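Sodlow Planner 4: a review

Sodlow is a motion planning package for robot arms in home settings. Version 4 came out in September, and I have been using it in simulation since then, mostly on kitchen tasks. I paid for the single-seat license.

Installation took 15 minutes on a clean machine. The older Tahiri scene files load without conversion, which saved me a lot of work. Joint limits carry over too, but collision margins do not, and the import log says nothing about it. Check them by hand.

The planner itself is fast. I ran 1,000 reach-and-grasp requests across our kitchen layouts, and 117 came back with no path. Most of those were goals close to a cabinet door standing open. The old version would return a path there and clip the door, so I count a clean refusal as progress. Moving the start pose a little fixed many of them.

Grasp ranking is weaker. It likes rim grasps on anything round, even when a side grasp leaves more room for the wrist. You can change the weights, but only in a text file, and the planner has to be restarted each time. 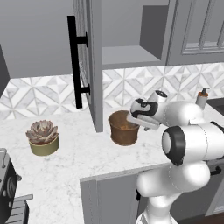
Simulation and preview

The preview window is the best part of the release. You can stop a plan at any step, such as the approach to a pot on the counter, and look at the gap between the fingers and the rim from any angle. Scrubbing gets slow on plans over 4,000 steps - Jaris handles those better - but few kitchen tasks run that long.

The manual is short and has no index. Support answered my one question the next morning.

Youssra Shehata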